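The patience of the second hand

In the Mumencombe building the lights are switched on at seven, and the first thing that one hears is the small click of the wrist fittings when the arms find their home position. After that it is quiet. People who come to see robots learning usually expect noise. They find a room in which a person sits with two gloves on, moves slowly, and does not talk.

I spent part of February there, and I came back in spring, when the work on household objects was already far along. The project is called Jasta. It is run by Firkum, a company that used to make packing equipment, and its purpose is easy to say: two robot hands should be able to set out and clear away ordinary things on a table. For each task, people first show the robot how it is done. One performance, from the start signal to the stop signal, is called a demonstration. The plan for every task is 1,000 of them.

There are two ways to give a demonstration. In the first, the operator stands next to the arm, holds it at the wrist and leads it, as you would lead the hand of a child who learns to write. The motors are made soft for this, so the arm follows. It is a pleasant method and anybody can try it in five minutes. But the fingers are a problem. A person who already uses both hands to lead one wrist has nothing left for the fingers, and with two arms it becomes a comedy.

The second way is remote control. The operator wears the gloves, looks at a screen with the picture from the robot's head, and the robot hands copy what the gloves do. There is a short delay. After one day, the operators told me, you stop noticing it, and after one week you notice it in your own kitchen, where it does not exist.

I was allowed to try. My task was to pick up a soft toy and put it down on a plate. I had thought that I knew how I pick up things. I did not. My thumb arrived too late, my wrist was turned too much, and the toy rolled away to the place where no arm could reach it. The gloves give no feeling of pressure, so you must judge by the eye how strongly you hold. My first attempt took 67 seconds. It was not saved.

The operators have rules for what is saved. A demonstration with a long pause is thrown out, as the robot would learn to pause. A demonstration with a small mistake and a good correction is kept, and these are even wanted, because a robot that has seen only perfect work does not know what to do when it is a little bit wrong. This surprised me at first. Then I thought of how I learned to drive, and it surprised me less.

On the morning when I looked the longest, 248 demonstrations of one task had been accepted and the operators were taking turns every half hour. The objects are moved a little before each start. A plate goes to the left by the width of a finger, a mug is turned so that its handle looks in another direction. It seems like nothing, but a robot that has always met the mug in the same spot will later close its hand on the air.

The hardest thing to teach, everybody agreed, is the second hand. A person who lifts something with the left hand does not think about the right one. It hangs, it scratches, it gets ready. For the robot this must also be shown, every time, and if the operator lets the right glove sink down from tiredness, then this tiredness goes into the recording together with the rest. 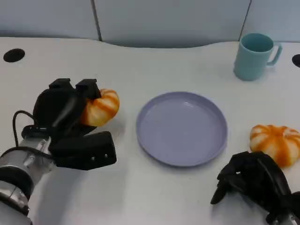 Yatsenko is of another opinion about the second hand, and says that the waiting should not be demonstrated at all, that one can write it as a simple rule in an afternoon and save the operators' shoulders. They are recording a bad habit with great care, was the remark, and later they will need 275 more recordings to remove it.

I repeated this in the gloves room. An operator laughed and said that it may be true for lifting. For passing a thing from one hand to the other, she said, the waiting hand must begin to move before the first one has finished, and she would like to see the rule that knows when. She pulled the gloves on again, closed and opened her fingers for the calibration, and asked me to step back from the table.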